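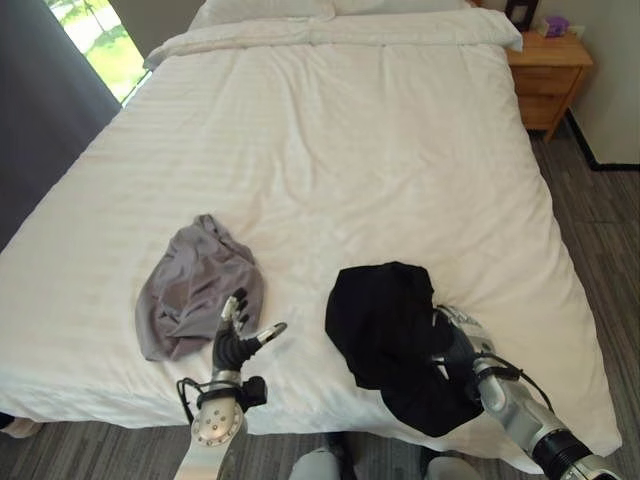
Folding down the top of a duvet is the most overrated step in making a bed. It takes time and hides the pillows' lower edges. It also stacks the filling exactly where a sleeper wants the least of it. A turned-back band across the head of a white duvet looks thick and tidy, and the creases lower down show up less for it, but the drape over the front of the mattress is what decides whether a bed looks made. Yung-ching Lau argued the reverse in these pages in September, citing the housekeeping sheet at Sullton, which allows two minutes for the fold alone. I would spend those two minutes on the foot.

My second objection concerns order of work. Most household guides put the bed first and the clothes afterwards, with the bed as the folding surface. Ok-hee Seol's guide for Wustell tenants does so, and I think it is wrong. A grey top or a black garment laid out on white bedding is easy to see, I grant that, but a soft duvet gives no firm edge to fold against.
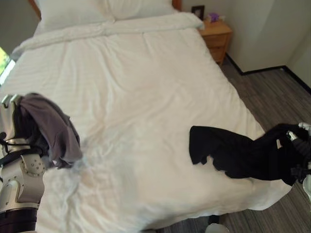

Vol. 30, Issue 2

Fold on a table if there is one. If there is only the bed, fold first and smooth the duvet last - the wrinkles then need dealing with once.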